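The worktop that took over my year

I have a confession to make. For most of last winter I could not walk into anyone's kitchen without stroking the worktop. Friends would be putting the kettle on and I'd be bent over by the toaster, looking for the join. It's a hard habit to drop once you've started shopping for one of your own!

We moved into the flat in October, and the kitchen came with a surface the colour of weak tea, swollen round the sink and scorched in two places. I gave myself until Christmas to replace it. Reader, I was still choosing at Easter.

The trouble is that everyone has an opinion. My sister has oak and oils it faithfully (she says she finds it soothing, I say she has more patience than I do). My neighbour had granite put in and now puts every glass down as if it might go off. My mum, who has cooked three meals a day on the same cream laminate for longer than I've been alive, thinks the whole thing is a racket.

What I wanted was pattern. I grew up with plain white everything and I've had enough of it, all those crumbs on show. A busy brown marble look hides toast, tea drips and most of what a hungry household leaves behind, and it's far kinder on a dull morning than I'd expected. 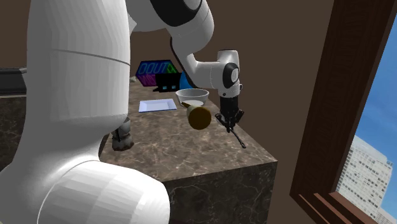
Brown marble pattern: warmer than white, and easier to live with.

So off I went to the showrooms. Grirero was the first, out past the ring road, with free coffee and so many samples that I had to sit down. I came home with 6 of them in a tote bag and a sore shoulder. Then came Clunus, which is smaller and friendlier, and where a very patient young man let me lay pieces on the floor and walk round them for 90 minutes while his lunch went cold.

My best advice is to take the samples home and leave them there. Prop them by the window, cook next to them, spill things on them on purpose. A colour called Fankhauser, which I'd been ready to marry in the shop, went a nasty green under our kitchen bulbs. Another, Priseo, had looked like nothing much at all and got lovelier every evening. I'd never have known if I'd ordered on the spot.

Do ask about edges too. I hadn't given them a thought, and then I was shown square, rounded, bevelled and something with a little lip that I still don't understand. I went for rounded, having walked into every corner I've ever owned.

And look at the pattern up close as well as from the door. From across a room you get one colour, more or less, but with your nose over it there can be greys and purples that may or may not get along with your cupboards.
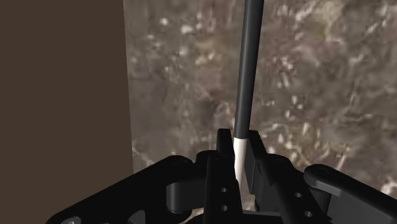

Grey, brown and a hint of mauve, seen close up.

The fitting was booked for 14th June and I spent the evening before emptying drawers, finding 3 garlic crushers and a birthday candle shaped like a four. The bill for extra cutting round the sink came to £116, which I grumbled over and then paid, as the old sink had earned its place and I wasn't going to start choosing taps.

I love it, I really do. I've even stopped stroking other people's, apart from my sister's, and she's told me to wash my hands first.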